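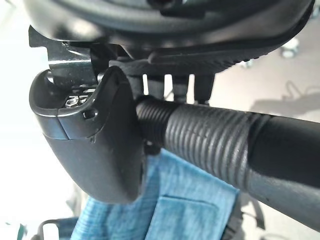 ## Open day talk, notes for Mutua Mushi

Time: 40 minutes with questions. Speak slowly. Stop after each part and look at the room.

### Opening

Good morning, and welcome to Renotine. Thank you to the group from Skedwood, who had the longest trip to come here.

Say my name and my work: I am Mutua Mushi, I prepare the tasks for the arm. I do not build the arm. If somebody asks about motors, send the question to Greenberg in the second row.

### Part 1: Why office chairs

- We inspect used office chairs before they are sold again. Our customer is Druner, and they send us mixed lots. The last lot was 128 chairs.
- The top side of a chair is easy to inspect. A person can do it while walking past.
- The underside is where the time goes. A person must bend down or turn the chair over, and after one hour the back begins to hurt.
- Ask the room: who has ever looked under the chair at home? (Wait. Usually people smile.)

### Part 2: What the arm looks at

The camera is at the wrist, so it goes where the hand goes. Explain these words before the demonstration, they will come many times:

- **Bracket.** The metal part that comes down from the seat. We want to see the screw heads. If the plastic housing hides them partly, the arm must try a second angle.
- **Housing.** The black plastic cover. We look along the seam for cracks.
- **Rod.** It has a part with grooves and a smooth part. Grooves collect dust, and dust can look like a scratch to the software. This was our biggest problem in August.
- **Tabs.** They hang under the seat. Light comes through the gaps, and the edges become very clear for the camera. We like this.

Black plastic on a bright floor is difficult. When the camera adjusts for the plastic, the floor goes almost white. When it adjusts for the floor, we lose the plastic. We chose the plastic.

### Part 3: Demonstration

1. Ask everybody to stay behind the yellow line. Bags also.
2. Show where the stop button is. Press it once, so they hear the sound.
3. Start with the slow program. The arm goes under the seat, takes 3 views and comes back.
4. Do not talk while the arm is moving under the seat. People want to watch — let them.
5. Run the program again with a visitor choosing how the chair is turned.

If the arm stops by itself, say so calmly. It means that it felt contact. Move the chair a little and begin again from step 3. If it stops 2 times, go on to the questions and let Greenberg look at it.

### Part 4: Questions that come often

*Does it repair the chair?* No. It makes a report, and a person decides.

*Is it faster than a person?* For one chair, no. We use it for the long lots, when people get tired and start to miss things.

*Can it do tables?* We tried with tables from Skedwood. The arm reaches the middle with difficulty. Tell the story only if there is time.

*Can I touch it?* Yes, after the power is off. Greenberg will say when.

### Closing

Thank them. Coffee is in the room next to the entrance, and the report sheets from the demonstration are on the counter there. Remind the Skedwood group that their bus leaves from the back gate.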